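Flultell Community Help
Home > Laundry and Utility > Washers

Black garments come out of front loader with gray lint and a sour smell

Posted by Rendby
Nov 26, 2022
Viewed 638 times

Front-loading washer, bought used, no manual. Light clothing comes out acceptable. Black cotton comes out with gray fuzz along the seams and a sour smell that is noticeable once the item is dry and folded. Lint is worst on sweatshirts.

Settings: cold, normal cycle, highest spin. Liquid detergent filled to the top line of the cap. Fabric softener on every load. I keep the door closed between loads to save floor space in the hallway.

I have already run one empty hot cycle with no change. Is this a drum problem, a drain problem or a detergent problem? I would prefer to rule out the cheap causes before ordering a pump.

3 replies

Civby
Member, 2468 posts

Probably detergent and the gasket, in that order. A pump fault would normally show up as standing water or an error code, and you mention neither.

Detergent first. The top line of the cap is meant for a large, heavily soiled load. For a normal load in soft water, use the lowest line. Excess detergent does not rinse out in a cold cycle. It stays in the fabric and in the outer tub, where it holds lint and feeds the odor. Stop using softener for at least seven loads, as it leaves the same kind of film.

Then work through the machine in this order.

1. Drain filter. Usually behind a small flap at the bottom front. Put a shallow tray under it, open it slowly, and remove whatever is in there. Rinse the filter under the tap and check that the impeller behind it turns.

2. Door gasket. Pull the lip of the rubber toward you and wipe inside the fold, all the way around. The bottom third collects the most. Use a cloth with diluted dish soap, then a dry cloth. Dark lint does not show against black rubber, so go by what comes off on the cloth. Wipe the inner face of the door glass as well, especially the lower part of the dome where it meets the seal.

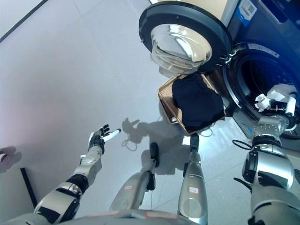
3. Detergent drawer. Press the release tab and remove the drawer completely. Brush out the softener compartment and the roof of the housing where the water jets are.

4. Maintenance cycle. Empty drum, hottest setting, no detergent. Run it twice if you still see suds through the glass halfway through the first one.

After that, wash black items on their own, inside out. Towels and fleece should never be in the same load. Leave the door ajar between loads, even a couple of inches.

Győri
Member, 221 posts

Agree with the above on dosing. Two additions.

Check the load size. A single bulky garment can look like a full basket and still be a small load by weight. One sweatshirt alone often fails to balance, the machine cuts the spin short, and the item comes out too wet and dries slowly. That alone can cause the smell. Add two or three similar dark items.

Also clean the laundry basket. Lint from the towels ends up in the bottom and goes back onto whatever is carried in it next.

Spin_Cycle_Dad
New member

had the same thing, vinegar fixed it

Civby
Member, 2468 posts

Check your manual before putting vinegar in regularly. Some manufacturers advise against it because of the rubber parts. Never combine it with bleach.

Rendby
Original poster

Filter was nearly clean. Gasket fold was not. Cut the detergent to the lowest line and ran the hot cycle twice, with suds visible the first time. First dark load has no smell so far. Still some lint on one cuff, which I am removing with a roller. Will leave the thread open until I have done a few more loads.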